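Okay so I spent my afternoon at the Stedberg open day, the one where they let regular people into the robot workshop. Small thread, because my group chat is sick of me already.

First off, it's way out past Titside and the parking is a mess. Go early! I got there at opening and was visitor 73 according to my sticker. They were up to 101 by the time I left.

Most of the crowd went straight for the big arm in the front hall. Fun, loud, lots of kids yelling at it. I lasted maybe four minutes and then wandered to the back, where the Jiltasstead project had its tables.

And that's where I got hooked. It's all hand-held grippers back there. You hold one in each hand and do the job yourself, and the robot is supposed to learn from how you did it. I'd read about this stuff but never gotten my own hands near it.
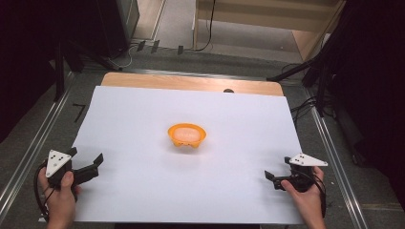 Two grippers, one little orange bowl. Jiltasstead table, Stedberg open day.

You would think picking up a bowl is nothing. Try it with two fingers per hand and no feeling in any of them, haha. I kept wanting to reach out with my thumb like a normal person.

Asked why there are dots on the white plates and was told they help with tracking where each gripper is. Then I asked roughly 9 more questions and they were very patient with me.

Snack report: the Hennessy coffee cart out front ran out of everything except decaf and one sad lemon bar. I bought the lemon bar. No regrets.

They do another one of these in February and I'm already planning on it. If anybody wants to carpool, my DMs are open (you're paying for the lemon bars).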